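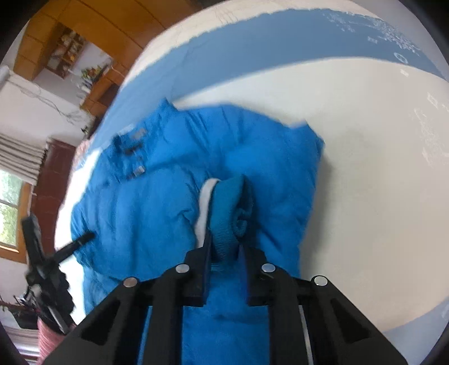

1 min read

Flekix Finger Comparison: README

We finally have two sets of hand-held grippers to compare on clothes, and the padded jackets are the best part! A puffy blue jacket on a bed gives a finger plenty to get wrong: slick cloth, soft creases, and then ribbed knit right next to it.

What's in the release
118 folding and tidying clips, recorded with one gripper in each hand. 3 finger shapes: tapered, flat and the round Erdős tip. Each clip has its own notes file with the finger shape, the garment and a grip score.

How we score a grip
2 = held until the operator let go
1 = slipped, but was caught again
0 = dropped or never picked up

What we like so far
The tapered fingers are great on cuffs and bands. Flat ones do better on big panels, where they pick up a whole fold at once. Rocío Peñalver scored every clip, and Gyula Szekeres rescored the jackets (their notes disagree in places, so we kept both columns).

Known problems
Quick moves blur the wrist view. Black edges in the corners come from the lens; please don't crop them before running the Skania loader, or the calibration will be off.

Questions and new finger designs go to Chelsea Stockdale at Brolidwood. Send the print files too!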